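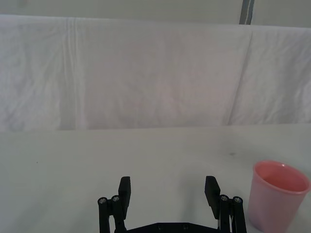
Wanted: people who don't believe what it says on the bottle

Paid call for participants, drinkware home trial, starting in May
Flornton and Konodville

Every insulated bottle sold today promises to keep your coffee hot until some heroic hour of the evening. Every reusable cup is "spill-resistant." I have been reading this kind of copy for a long time, and I have yet to see much of it hold up in a kitchen with kids in it, or in the cup holder of a ten-year-old car. Totine reviews household goods for a small paying readership, and this spring we're putting everyday bottles and plain plastic cups through 13 weeks of ordinary use. We need 40 households to do it.

I'll say up front that home trials have problems. People forget to fill in the log. People like the thing they were handed for free and go easy on it. We have run trials where half the comments said "great bottle!" and told us nothing. If that's the kind of comment you tend to write, this probably isn't for you.

What you would be doing

You get one insulated bottle and one small cup. You use them the way you would use your own. That means the bottle goes to work, to practice, into the dishwasher if that's where your bottles go (whatever the label says about it). The cup stays home and gets used for juice, toothbrushes, rinsing paint, anything.

Once a week you fill in a short log. It asks about marks and scuffs on the finish, smells that won't wash out, how the cap threads feel when you screw it on, and whether water collects around the neck. We are not asking for star ratings. A line like "small dark mark near the shoulder, didn't come off with dish soap" is worth more to me than a page of opinion. 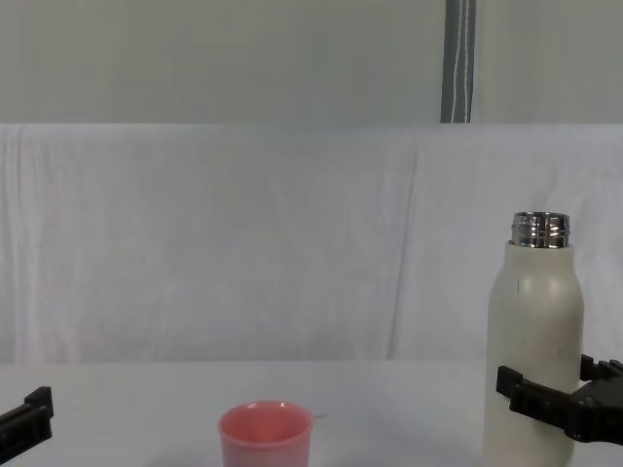 Off-white insulated bottle with the cap off and the steel threading showing, small pink cup beside it.

The neck is where I'd like you to look hardest. Makers talk about walls and coatings, and then you find a ring of old coffee sitting in the threads. Light finishes also get sold as "easy care," a phrase I'd like somebody to define for me. If you can tell a stain from a scratch and say which one you have, you're already ahead of most product pages.

There is one visit to our room in Flornton at the start, on a Thursday evening at 6:30, to pick up your things and go over the log. It takes an hour. At the end you bring everything back unwashed — yes, unwashed — and we go through it together.

Who we want

Adults 18 and over living in Flornton or Konodville, or close enough to get here twice without complaining. One person per household signs up and keeps the log, though anyone in the house may use the bottle and cup. We'd like a mix: people who work outdoors, people at desks, parents of small children, at least a few who lose or drop everything they own.

You don't need any experience. You do need to be willing to write down that nothing happened, on the weeks when nothing happened.

Who we don't want

Anyone who works for a company that makes or sells drinkware, or lives with someone who does. Anyone hoping to post about it online while the trial is running. Anyone who already has a favorite brand and wants to see it win.

Pay

$200, paid in two parts. You get half after week six and the rest when you return the items with a complete log. If you miss more than two weekly logs, the second half isn't paid. I know that sounds stiff. The last time we were relaxed about it we ended up with a drawer full of bottles and almost no notes.

You don't keep the bottle. If it gets lost or broken, tell us how, and you won't be charged.

Who pays for all this

Fair question, and you should ask it of any outfit running a trial. Subscribers do. No manufacturer has supplied items or money, and none will see the results before our readers. Isamu Fukuda buys the stock at regular stores at the regular price. I write up the findings, and your name won't appear in them.

How to apply

Write us no more than 300 words about a household item that didn't do what it claimed, and how you found out. Include your town, who lives with you, and what you drink out of now. Drop it at the Totine desk, second floor of the Aerts building in Flornton, or use the contact form on this site. Mark it "Bottles."

We read everything and answer everyone, though not always quickly.

Junpei Tamura
Household trials, Totine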